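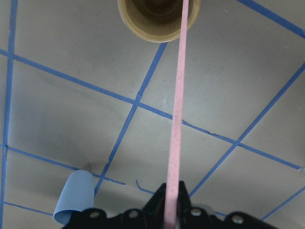 View from the gripper – pink strip in the fingers, tan cup at the top of the frame.

Brosta starts second round of soft-item recording
23rd August

Brosta has begun a second round of recording at its Tuvura site, this time with soft things only. Strips, small sheets, anything that bends. The company wants 56 hours of arm time from the round, which will go into the training set for its sorting software, Fedutlow.

First round was hard items. Blocks, lids, bottle caps. The software learned those fairly quickly, according to a short note the company put out with the announcement. Soft items were another matter. A block looks the same every time it gets picked up. A strip doesn't – it sags, twists, slides over whatever is next to it, and the software has to guess where the other end went.

So, more examples. Operators at Tuvura drive the arm by hand through each try, and everything gets saved: the wrist camera, the joint positions, how far the fingers are open. A try runs from the first move of the arm until the operator lets go of the pedal. Failed tries are kept too, under a seperate label. In the first round they were thrown out, and Brosta now says that was a mistake. Software that had only ever been shown good grabs had no idea what to do after a bad one.

Tables are gray, marked off in large squares with blue painter's tape. Before each try the operator gets a starting layout on a screen and puts the items in the squares it calls for. Cup in one, cloth or paper in another, and so on. The tape does not have to be perfectly straight, and after a few weeks under the arm it is also not perfectly flat. Brosta has no plans to tidy it up. A customer's table will have marks and scuffs on it, and the company would like the software to see some of that early.

Shifts are short. An operator does 50 tries, takes a break, then moves to a different table. There are 4 tables at the site, all with the same arm and the same camera at the wrist. A fifth is waiting on a part.

The tasks in this round:
Lift a strip and lay it across a cup
Pull a strip out from under another item
Unroll a sheet and leave it flat
Move a sheet from one square to the next without folding it

The last one is the slowest so far. The company gave no success rate for it, or for any of the others, and said it would not publish numbers until the round is finished and the labels have been checked.

Labeling is being done by Imhof, which also handled the first round. Each try is watched twice by two different people. Where they disagree on weather it worked, a third person decides. Labelers mark the moment of first contact, the moment of release, and any point in between where the item slips. Slips are the part Brosta says it is most short of.

Fedutlow is used now for sorting small hard parts into trays. Soft items are not in the current version. Brosta would like them in a test version by January, with 5 customers trying it on their own tables. It did not name them.

Some of the recordings may be shared outside the company after that. Nothing decided yet on how much, or under what terms. The first round has not been released.

Recording at Tuvura continues through the fall. Brosta is still looking for operators for the evening shift – no robot experience needed, training is paid and takes two days.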